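A week of belts and blue jeans

I have wanted to write up the garment cell since we moved it into the front room, and now that it has had its first proper going-over I have an excuse. This is a long one with a lot of screws in it. If you came for the sourdough posts, they're back next time, I promise.

For anybody new: I look after a two-arm tabletop cell at Lumbao, where we work on sorting and prepping used clothes before they go on to be resold. The job this month is getting belts out of jeans. You would not believe how many pairs of jeans get handed in with the belt still in them. Undo the buckle, find an end, pull it back through the loops, put the belt in one place and the pants in another. I can do it in a few seconds without looking. Getting a pair of arms to do it has been the most fun I've had at work in years, and most of that fun has been with a hex key in my hand.

We call the cell Zutard, after the first folder its config files lived in. It's two arms, a parallel gripper on each, a small camera at the wrist, one white table, and a controller box underneath that runs warmer than I'd like.

Start with the table

I used to leave the table for last. Now it comes first, since every other number in the cell is measured from it. Ours had settled at one corner by 2 mm. That sounds like a rounding error, and for picking up boxes it would be. For fabric it's huge! A finger that comes in slightly high skims right over a single layer of denim, and one that comes in slightly low presses into the tabletop and the arm throws a force fault.

I leveled the feet with a machinist's level borrowed from Ohemaa Odoi, who runs the cutting floor and would like it back by October (noted, Ohemaa). Then I went around every clamp bolt on the arm bases with the torque wrench, in a cross pattern, two passes. Three of them moved on the first pass. Nothing moved on the second. I put a line of paint pen across each bolt head and onto the base so I can check them at a glance on my way in with my coffee.

The wipe-down is part of this too. Denim sheds. It leaves a fine blue dust on a white surface, and once there's enough of it the cameras lose some of the nice hard edge between cloth and table. Damp microfiber, then a dry one, no spray near the joints.

Fingers

The fingers take all the abuse, and they are the part I get asked about most. Mine come off every two weeks, or sooner if the grip test goes bad.

What I check, in the order I do it: the mounting screws, the play at the tip with the jaws nearly shut, whether the tips meet flat, and then the pads. Tip play is the sneaky one. You can have a gripper that closes beautifully on a wooden block and still can't hold an edge of cloth, and it will be the tips meeting at one corner only. I close them on a strip of thin paper and tug. If it slides out from one side and holds on the other, something is crooked. A shim made from feeler stock fixes it most of the time, though I've also found a screw that had been cross-threaded (by me, in a hurry, in the spring) and that needed a new insert.

Jeans are a tough customer because the thickness is all over the place. A single layer is nothing. A hem or a seam is several layers folded over and stitched hard, and a worn edge frays into little ridges that bunch up when you pinch them. So the grip test uses real jeans. I go for an edge and look at what the tips have gathered. 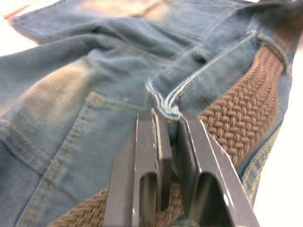

A pinch of worn edge right at the tips, with the woven belt running underneath.

I love this kind of view. From up close you can tell a lot more than the force reading will ever tell you. Is the fold gathered between the tips or off to one side? How much cloth came along with it? The force reading is only a number, and it can look perfectly healthy while the fingers are holding two things at once. Belt and denim together is our classic. The arm pulls, the belt comes, and so do the entire pants, swinging like laundry on a line.

My grip test is 50 pinches per hand, on edges, seams, pocket tops and plain cloth, with me moving the jeans between each one. It takes most of an hour. Before the service, the left hand held 109 out of the last 150 or so I had in the log, which was bad enough that I stopped blaming the software people. After shimming and a good cleaning I'm not going to quote you a rate yet. It feels better, and I'd like a few more sessions before I brag.

Cleaning the pads

Textured pads fill up with lint. You don't notice because it happens a fiber at a time, and the fibers are the same dark color as everything else down there. I use a brass-bristle suede brush, dry, brushing along the grooves and then across. After that a wipe with isopropyl on a lint-free cloth and ten minutes to dry while I do something else.

Do not use a steel brush. I did, once, and rounded off the texture on a brand-new pair. They went into the drawer of shame next to the melted cable chain.

Wrist cameras and the cable that hates me

The cameras sit close to the fingers, so they pick up lint as well, and they also get bumped. I check focus on a printed chart at fingertip distance, because that's where I want it sharpest. The background going soft doesn't bother me at all.

Then the bracket. It's a folded aluminum piece from Fovavden with two screws, and both screws want thread locker, the blue kind. Without it the bracket creeps. When it creeps, the fingers show up in a slightly different part of the picture than they did last week, and everything we've recorded since then disagrees with everything before. I have a transparent overlay of where the fingertips should land on screen with the jaws fully open, and I compare against that every morning. Twenty seconds! Best habit I ever picked up.

The cable is another story. It runs from the camera back along the forearm and needs enough slack to let the wrist roll all the way around, but if there's too much it flops down and catches on whatever the arm is working over. Belt buckles love a loose cable. I ended up with a loop that measures 62 mm across, held by a hook-and-loop strap at the last joint and another at the elbow. I tried zip ties and they chewed the jacket. I tried spiral wrap and it was too stiff. If you have the same arms, start with the strap and save yourself a weekend.

Teaching two hands to agree

Each arm on its own is easy enough to calibrate. Touch off on the four corner marks, save, touch off again and compare. What took me forever was getting the two arms to agree with each other, and for belt work that's the part you need. One hand will be holding the strap up in the air and the other one has to come in underneath without knocking it.

My old way was to have both hands grip the same steel rod and look for bending or complaints from the joints. It works, and I still do it as a first pass. But a rod is rigid and polite. A belt hangs, swings and twists, and it has a heavy bit at one end. So the second pass is with an actual belt. One hand takes it by the leather tip and lifts. I bring the other hand in from below with the jaws wide open, slowly, and look at whether the strap sits in the gap with room on both sides.

If it's off-center, I don't touch the arm offsets right away. I did that for a whole afternoon and chased my own tail. First let the swing die down. Then check that the tip is pinched squarely, since a belt held at an angle hangs at an angle. Only after that do I believe it's the calibration. And keep the speed down on this one, please. A buckle has a surprising amount of momentum and my knuckles can vouch for it.

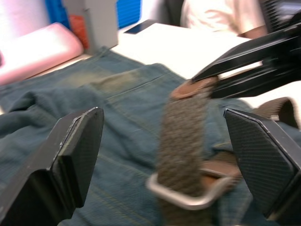

Small stuff that made a big difference

I swapped the generic emergency stop for one with a longer lead, so whoever is standing by the table can hold it. It used to be bolted to the controller, where you had to bend down to reach it. I can't believe we lived with that.

There's a logbook now, a paper one, chained to the leg of the table. I've tried to keep service notes in Cludurum, our tracking thing, and it's great for tickets and terrible for "left wrist made a small tick at full roll, went away." Paper gets the ticks.

The controller got its filter vacuumed and a pair of rubber feet to lift it off the floor. It's running cooler to the touch. I should put a thermometer on it and I haven't.

Spare parts box, currently: one full set of pads, six finger screws, one camera bracket, two cables, feeler stock, blue thread locker, paint pen. I'd like a second set of fingers in there so I can swap and keep going, but they're on back order.

Next up is the right shoulder, which has a bit of a whine when it comes down from high positions. I suspect the belt in there (the drive belt, different belt, I know) and I'll open it up once I've found the puller. If you've had the cover off one of these, let me know whether the gasket comes away in one piece or if I should order a new one first.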